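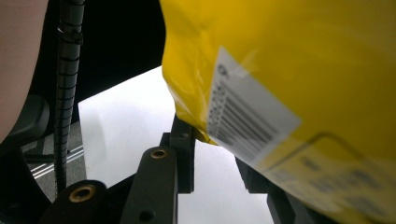

Wornum Shop: two people wanted for gripper build and sorting sessions

We are building a parcel-sorting arm in the shared workshop on Drastley Street and need two more people through May. The arm has a base and a working shoulder joint. The wrist is still in pieces.

Most of the work is handling packages with a hand-held gripper and recording each pick. We want 1,000 picks before we train anything, with plenty of soft mailers and shiny plastic bags, labels facing every direction. The rest is bench work: setting threaded inserts, routing cable, reprinting broken finger mounts.

Sessions run 60 minutes, Tuesday evenings or Saturday mornings. Pay is $50 for each block of three sessions. No robotics background needed. You should be able to stand for an hour and use a hex key. Soldering helps.

Bring closed-toe shoes. If you have clean used mailers at home, bring those too, with your address blacked out.

To sign up, leave a note for Clémence Marchal at the front desk, or ask Ottar Dahlgren at bench 10. Say which session you prefer and when you could start.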